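November, evening

Up at 6 and at the shop before the heater had done anything useful. I kept my coat on until the mail came. Kadir Eren had left the keys in the wrong drawer again, so I lost some time there, and then the front shutter stuck halfway and I had to go around the back.

The Stornier job is finally moving. They want all their old desktops checked, cleaned and sorted into keep and scrap, 117 in total, and they would like to know by the end of the month what can be handed on to the school in Kostedley. I told them the end of the month was tight. They said they understood and then asked again.

Spent most of the morning on paperwork for it. Every machine gets a line in the book: case, board, memory, power supply, drives, condition. Chepkoech Makokha set the book up last year when we did the library and I haven't found a better way. She came in at 9 and took the stack by the door, and I took the one under the window.

We had an argument over compressed air. She wants it done outside, and I say it's too cold and the extension cord doesn't reach. We did it outside. My hands were red for an hour afterward. The dust that came out of the third one was gray felt, more or less. I put it in the bin with a piece of cardboard.

Lunch was soup from Kırmızıgül and the end of yesterday's bread. Kadir called to ask if the Dredero order had come in. It hadn't. It is thermal paste, two packs of wipes and a box of the small screws, and it was supposed to be here before the weekend. I still have half a tube of the old paste in the desk, so we can go on for a while.

In the afternoon I got to the Dell towers. I like these. The side comes off without a fight and most of what you want to touch is blue, so I don't have to go looking for the right latch with a flashlight. Laid one down flat on the bench and opened it up. I wrote the socket down as empty and the power supply as present. Memory slots I want to go over again tomorrow in daylight, my eyes were going by then.

The cables are what slow me down. I always mean to tie them back before I start and I never do, and then I spend the whole job pushing them out of the way with the back of my hand. Chepkoech ties hers with bits of garden string. I said I would try it.

One of the Stornier people stopped by after four to drop off a carton of power cords. He wanted to know what the whole lot was worth. I said maybe around 2000 if we were lucky with the memory, and that he should not repeat that to anyone. He wrote it down.

Swept up, emptied the dust bin, turned the heater off at the wall. Forgot to buy milk. Walked home the long way past the canal to get the stiffness out of my back, had eggs, and listened to the radio until the news came on.

Tomorrow: call Dredero, find the string, do the rest of the row under the window. 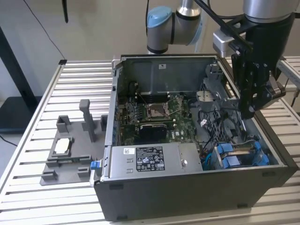
Dell tower on the bench, side panel off.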